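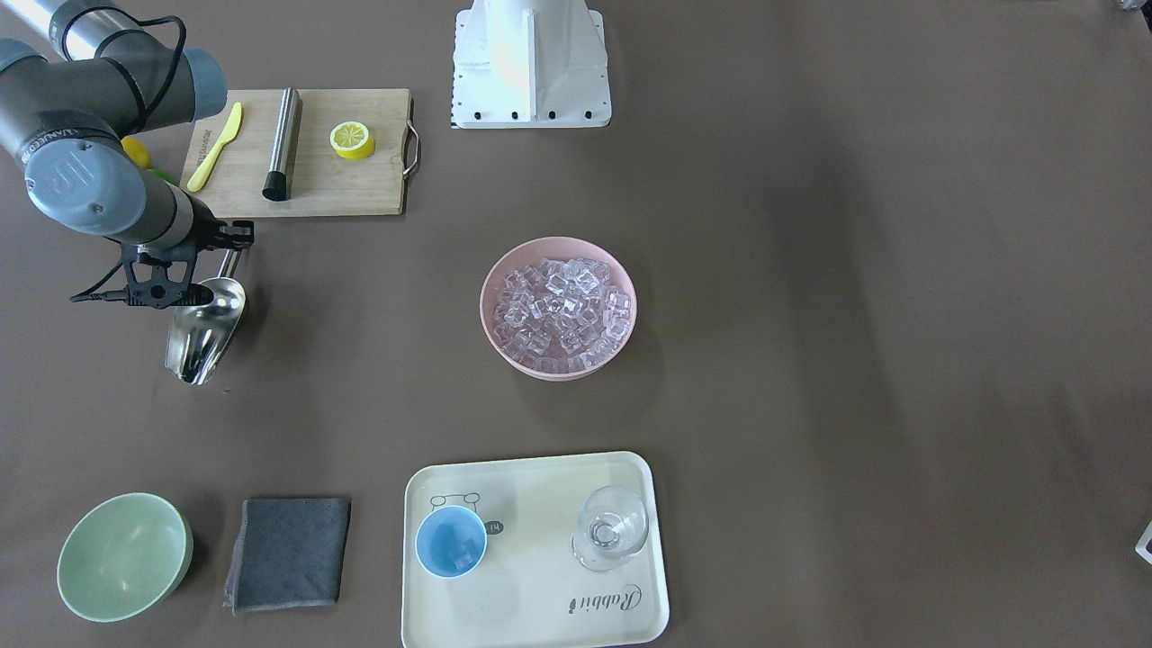
Home bar setup: scoop or tongs?
irkell_bar wrote:
I've been putting together a little drink station and I am way too excited about it. Gin and tonics and whiskey sours, mostly, plus lemonade for the kids when they're over. My whole kit used to be a mug and a butter knife, so a proper stainless ice scoop feels like luxury, and I love having the cutting board right behind it with the muddler, a yellow knife and a lemon slice all together. The muddler has a black rubber tip, and I wouldn't go back to bare wood. My question is about the ice. Do you scoop or do you use tongs? I have a party for 31 people coming up (I know, I know) and I want to get this sorted before then.

Posted December 28, 2023

hapeta22 wrote:
Scoop, every time! Tongs look lovely and then you're fishing out one cube at a time with a line of thirsty people behind you. For that crowd I'd buy 4 big bags of ice and keep most of it in a cooler under the table.

slowpour wrote:
Going to disagree. Tongs for cocktails, scoop for soda. If you're building a drink in a stemmed glass you want to place the ice, and a scoop just dumps it. I chipped two nice glasses that way in September.

irkell_bar wrote:
Ooh, okay, I hadn't thought about the glasses.

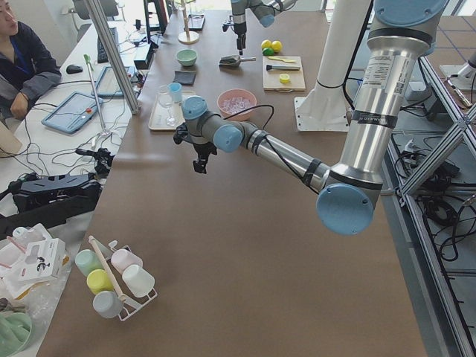

Tray with the wine glass and blue cup, ice in the pink bowl next to it, citrus behind the board.

hapeta22 wrote:
Love the pink bowl! And the tray is smart, you can carry the glassware off in one trip. I'd move the ice to the other side if you're right-handed though, so you aren't reaching across the board with a knife on it.

slowpour wrote:
Nope, leave the ice next to the glasses. Shorter trip, fewer drips. Move the knife. Also that bowl is fine for a couple of people but you'll be refilling it all night with a crowd. Get an insulated bucket. I have a Jeltora and the ice lasts nearly 7 hours with the lid on.

irkell_bar wrote:
Bucket is going on the list! I'm keeping the pink bowl out for show, I can't help it. As for the scoop, I'm getting fonder of it the more I handle it. It's deep with a rounded bottom, so it should hold plenty of cubes, and the handle is one straight tube that's really easy to grab.
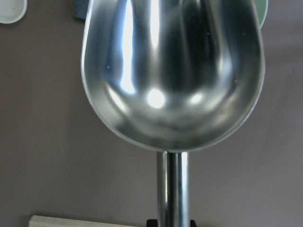

The other thing I keep going back and forth on is where to put it between drinks. I don't want it sitting in the ice, my aunt always did that and the handle was freezing (and everybody's hands had been on it). Small dish? Hook on the wall?

testden_tiki wrote:
Dish with a folded towel in it. We used a hook at our place and it dripped down the paint.

slowpour wrote:
Hook is fine if you put it over the sink. But yes, never in the ice, we agree on something.

hapeta22 wrote:
Dish! And cut your lemons the same afternoon, they get sad overnight. Limes too. What are you serving?

irkell_bar wrote:
Whiskey sours and a big pitcher of something minty, so the muddler gets a workout. Dish and towel it is. Off to find a bucket!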